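Filed under: Talks and Slides / Housekeeping / Speaker notes

Good afternoon. I will speak for 10 minutes about cloths, and how we use fewer of them in the guest house in Skarero. Please keep your questions until the end.

Slide 2. When we opened, we bought paper towels every week. In July I looked at the bills and I was not happy. We changed to cotton cloths, 57 in total, and we gave each colour its own room. Blue is for tables, yellow is for the bath, white is only for glasses.

(Wait here. People like to write down the colours.)

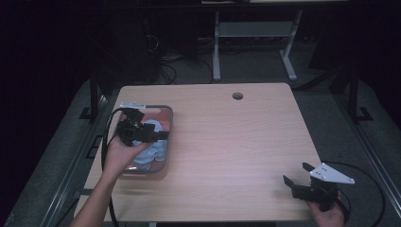 Slide 3: a light blue cloth in its tray.

Slide 4. Washing. We wash at a high temperature and we never use softener, it makes the cotton lazy and it does not drink the water well. Cloths for glasses go in a separate wash. After three months the yellow ones became thin, so we now buy these from Birnutness, where the weave is more dense.

Slide 5. Costs. Show the table, do not read it aloud. Mention that drying outside is possible only in the dry season.

If there is time, tell the story of the two red napkins and the white wash. Then questions.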